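Dyed paper to be collected separately at Ellerard from August

June 16, 2018

The Ellerard transfer station will stop accepting deep-dyed paper and card in its mixed paper bay at the start of August. The material will go into a separate container at the north end of the yard and will be baled on its own.

The change follows a notice from the Jeller mill, which takes most of the paper collected in the district. Jeller makes newsprint and light packaging stock. Its bleaching line removes printing ink, which sits on the surface of the fiber, but it handles fully dyed sheets poorly. Dye that has been added to the pulp colors the fiber all the way through, and strong greens, reds and blues carry over into the finished roll.

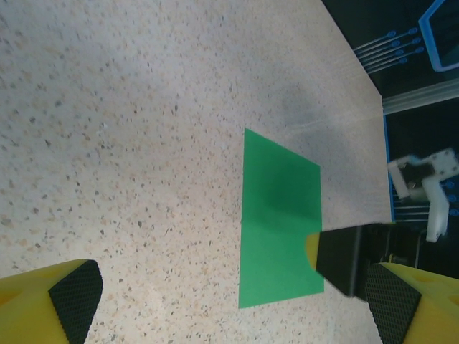
Under the new terms the mill will reject any bale in which dyed stock makes up more than 20 pounds per ton. Rejected bales are returned at the sender's cost. In the last audit period the station shipped 394 bales, and 32 of them would have failed the new limit.

Sorting will be done by hand at the bay. Pastel office paper may stay with the mixed load, as the bleaching line can deal with light tints. The test is a simple one: tear the sheet and look at the torn edge. If the core is as strongly colored as the face, the sheet is dyed through and goes in the separate container. If the core is white, the color is only a coating or print.
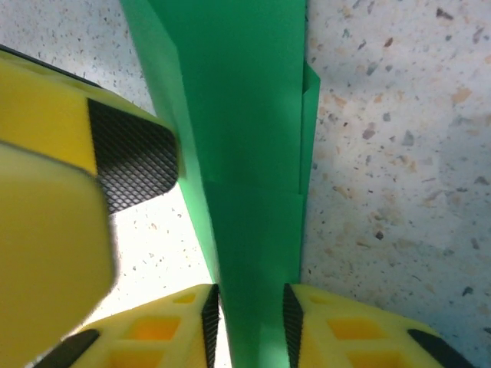

One resident asked at the public session whether school craft paper would still be picked up at the curb, and said most families would not sort it unless the bin lid told them to. The station replied that curbside pickup will not change this year. New lid labels are being printed and will go out with the next billing.

Foam sheets and plastic folders are often found among the colored card. Neither can be pulped, and both must go in the general waste bay -- the dyed paper container is for paper fiber only.

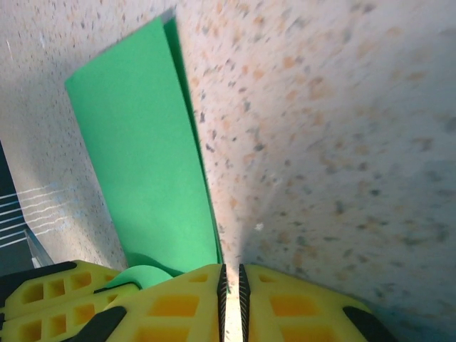 By Lorna Wickett

The separated stock will be sold to Varneo, a maker of molded trays and corner blocks, where final color matters less. Varneo will pay less per ton than Jeller does for clean mixed paper. The station expects the difference to be covered by the drop in returned loads.

A trial at the smaller Tapia depot ran for almost 20 weeks. Staff there used a wire cage with a lid, and found that wet paper was a bigger problem than wrong colors.

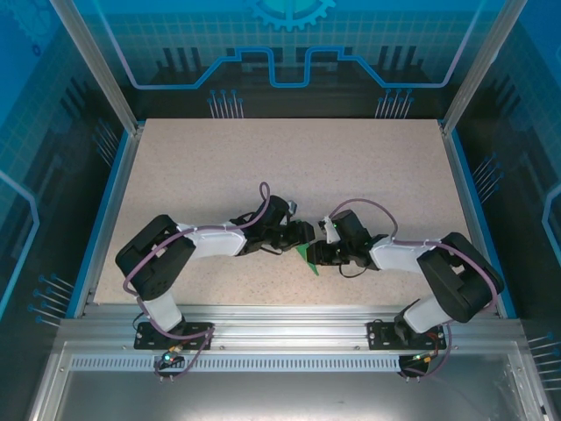 For that reason the Ellerard container will stand under the existing roof. Bales will be stored on pallets and shipped when a full truckload is ready. Station hours and gate fees stay the same.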